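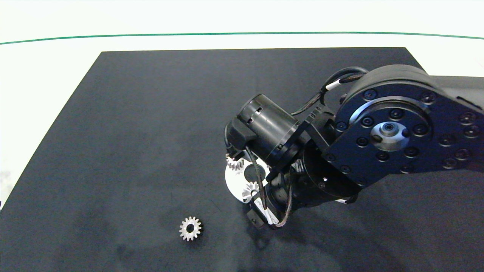
This page was last changed on 2025-07-02.

Equipment planning for small robot workcells

Equipment planning for a small robot workcell is the process of deciding what to buy, in what order and at what cost, before a robot arm is put to work on a bench. It is mostly discussed in connection with light handling and assembly, such as picking up gears, washers and other small parts and placing them on a plate or fixture. The arm is usually the largest single purchase, but in many bench cells it makes up less than half of the total.

Scope of the purchase

A request for a bench cell normally covers the arm and its controller, a gripper, one or more cameras, a table, a work surface, part holders, cables and safety equipment. Spare parts and training may be listed separately or left to a later budget. Buyers who price only the arm tend to underestimate the project, as grippers and fixtures are often quoted by other suppliers and on different terms.

Arm

Arms are compared by reach, payload and repeatability. For small metal parts the weight of the part matters little. A spur gear that fits between two fingertips is far below the limit of most bench arms, and the payload is used up mainly by the gripper, its motor and the cables. Suppliers state payload at the mounting flange, so the weight of everything fixed beyond that point has to be subtracted.

Reach is measured from the base to the wrist. A long reach on a small table is not always useful, and an arm that has to fold back on itself to reach near parts may need more room above the table than planned.

Gripper

Electric grippers are common in bench cells because they need no air supply. Narrow fingers suit small parts lying flat, while wider ones hold larger parts more securely. Replaceable fingertips are a wear item and are usually ordered in sets. In the Trako price list used for the Gezer training shop, one set of fingertips cost 45 dollars, and the shop planned for three sets in the first year.

Table and work surface

The table should be heavy enough not to shift when the arm stops quickly. A plain white top is cheap and easy to clean, but bright metal parts can be hard for a camera to pick out against it. A dark mat gives more contrast and keeps small parts from sliding. Mats show dust and need regular wiping. They are cheap enough that most plans include a second one.

Light is sometimes left out of the budget. The arm throws a shadow on the surface below it, and a lamp on one side may only move the shadow to a different spot. Two lamps are a common solution.

Cables

Cables that run along the outside of an arm bend every time a joint moves and wear out sooner than the arm does. Plans often include spare cables, ties and labels. Labels are useful when a wrist has to be taken apart, and they cost almost nothing.

Budgeting

Two methods are in general use. In the first, each item is priced from a written quote. In the second, the arm is priced from a quote and everything else is estimated as a share of the total. The plan drawn up by Trundska for its Irkow site used the second method and set aside 55 percent of the total for items other than the arm. Shipping was not included and came to 572 dollars — paid from the maintenance account.

Running costs include fingertips, mats, cables, software fees and staff time. Staff time is the hardest to estimate. Setting up a new part can take anywhere from an hour to several days, depending on its shape and on how it has to be placed.

Order of purchase

The gripper is often chosen first, using samples of the real parts, and the arm is then picked to carry it. Some buyers rent an arm for a trial before placing an order. Delivery times differ between items, and orders placed in December may be held over to the next budget year.

See also

End effector
Fixture (tool)
Total cost of ownership
Workcell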